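3.2 Garment sample

Households in Lirton and Nisano were asked to list the shirts they had stopped wearing in the past year. The survey returned 1,241 usable entries, 195 of them for plaid or checked shirts. Fading was the most common reason given in Lirton. In Nisano it was poor fit, followed by worn cuffs. Entries with no stated reason were kept in the totals but left out of Table 2. Patterned shirts were coded by main color only (Figure 4).
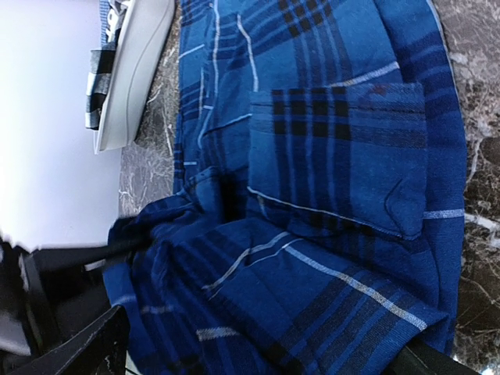
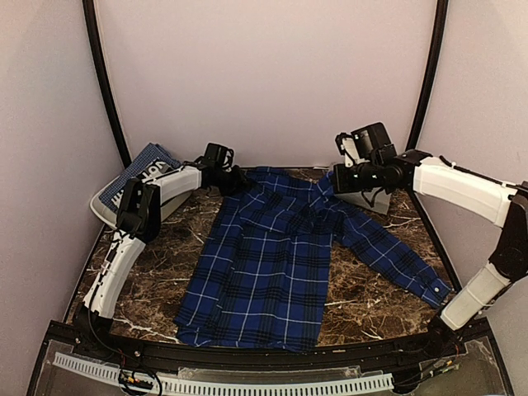
Figure 4. Plaid shirt coded as "blue": patch pocket (first), shirt laid out (second).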